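Against the finished thumbnail

Most courses in comics teach the thumbnail as a small drawing of the page. The student rules a box the size of a playing card, divides it into panels, and sketches in each panel a rough version of what will later be drawn properly. I taught it that way for several years at the evening school in Trusetdale, and I now think the method is wrong in one respect. It asks for figures too early.

A thumbnail should settle three things: the order in which the panels are read, the area each one takes up, and where the lettering goes. None of these requires a face, a hand or a room. Once a student has drawn a face, however small, the face starts to make demands. It has to be kept large enough to show the expression. The panel grows to hold it, the panel beside it shrinks, and the balloon that should have gone at the top left is pushed into whatever space is left over.

I can put a figure on this, though a modest one. Last February I went through 70 pages of second-term work with the thumbnails attached. In 30 of them the lettering in the final page had been moved from where the thumbnail put it, and in 14 the reading order had become unclear as a result. The usual fault was a balloon placed lower than the one it was meant to come before. A reader will take the higher balloon first in nearly every case, and no amount of good drawing underneath will correct that.

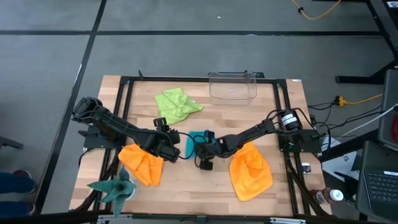 The objection I hear most often comes from Domingo Carrasco, who takes the drawing class and has read an earlier version of this essay. His position is that a page is a picture before it is a text, and that students who plan in empty boxes produce pages with no sense of weight. The eye is led by dark shapes, by the direction of a glance, by the line of an arm. If these are left out of the plan they will be put in at the end by accident.

He is right about weight. I would answer that weight can be planned without figures. A soft pencil laid on its side will give a dark patch in two seconds, and a dark patch is all that is needed to test whether the eye goes where it should. The glance and the arm can be marked with a single arrow. What I am arguing against is the small drawing that has been made attractive, with hatching and a background, and which the student is then unwilling to throw away. A thumbnail that took an hour will be defended. One that took a minute will be replaced by a better one.

The same applies to colour. Students who work on screen tend to add it at the planning stage, as it costs them nothing, and they choose it panel by panel. Each panel is pleasant enough. Put together on a page, they compete. A plan for colour ought to be a separate sheet, made after the layout is fixed, with no more than four flat areas to a page and no line work at all. If the main figure cannot be found on that sheet, the line work will have to do a job it is badly suited to.
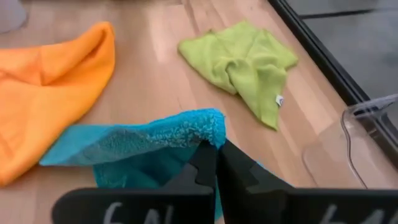 Orange, lime green and blue-teal cloths on a wooden tabletop.

There is a further point about software. Konon, the layout program we use, opens a new page with a grid already in place and a library of panel shapes down one side. It is a sound program and I have no complaint about how it is built. But a grid that is present when the page is opened is seldom questioned. In the work I looked at, the six-panel page was far more common than the stories justified. A conversation between two people in a stairwell was given the same division as a fire. I now ask for the first three plans of any story to be made on paper, with the program closed, and the panel borders drawn freehand.

Jolanta Sobczak, a former student who now letters for Barnerov, works in a different order again. She sets the whole script in type before any layout exists, prints it, cuts out the balloons and moves them about on a blank sheet until the reading order is plain. The panels are then drawn around the balloons. I tried this with a short story of my own, a script of 4,000 words which I had believed to be finished. It would not fit. With the balloons laid out on paper it was obvious that two of the pages were nothing but talk, and that the talk repeated what an earlier page had shown. I cut a third of it before drawing a line.

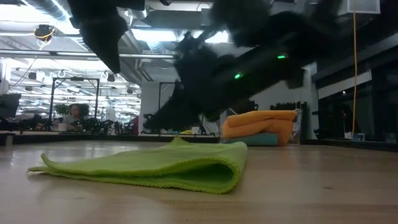 I would not make her method compulsory. It favours stories with a good deal of speech, and it has little to offer a silent page, where the order depends on the size and position of the panels alone. It also needs a script that exists in full, and many people who draw comics well do not write one. They find the story by drawing it, and if they are told to type it first they lose interest. For them the empty box with an arrow and a dark patch is the better tool.

What the two methods share is that they put off the part the student enjoys. This is the real difficulty in teaching either. People enrol on a comics course to draw characters, and it is hard to tell them on a Saturday morning that there will be no characters until after lunch. Some of them draw one in the margin. I have stopped objecting to this, provided it stays in the margin.

There remains the matter of marking. The present scheme awards a fifth of the marks for planning, and the plans are judged partly on presentation. That wording should go. A plan is a working document and ought to be judged by whether the final page follows from it, and by how many versions came before. I would sooner see nine poor thumbnails and a clear page than one handsome thumbnail and a page that has to be read twice. The scheme is due to be rewritten before the next intake, and I have sent in a draft of the paragraph on planning with the word "presentation" struck out.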